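Kusuma Workshop Forum – Shared Benches – Care of the butcher-block table

bench_steward
Members are asked to agree on a standard for the wooden table. I propose that it be oiled every October and that hand tools be returned to storage after each session.

Rerkthorpe_7
I support the oiling. I do not support clearing the table each time. Parts for work in progress should be permitted to remain.

bench_steward
The present surface: 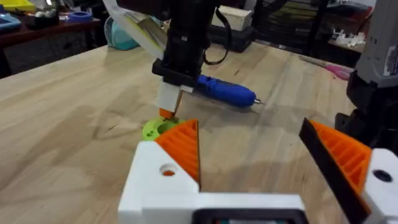
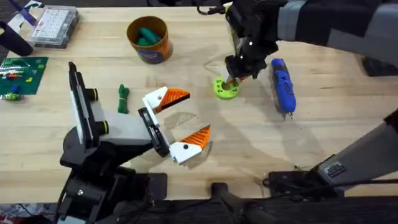 My concern is wear. A strip top can be sanded only so often, and the last refinishing took 2 evenings.

Bayu Goh
I must disagree with the proposed schedule. Once a year is insufficient for a shared top. At Flurisness we oil twice and wipe off the excess the same day. Faint scuffs do not call for sanding.

Rerkthorpe_7
Would a mat under the rotary tool be acceptable to all parties?

bench_steward
A mat is acceptable. I remain opposed to leaving parts out overnight – the rule should be the same for every member.

Bayu Goh
Agreed on the mat. I request a separate vote on overnight storage.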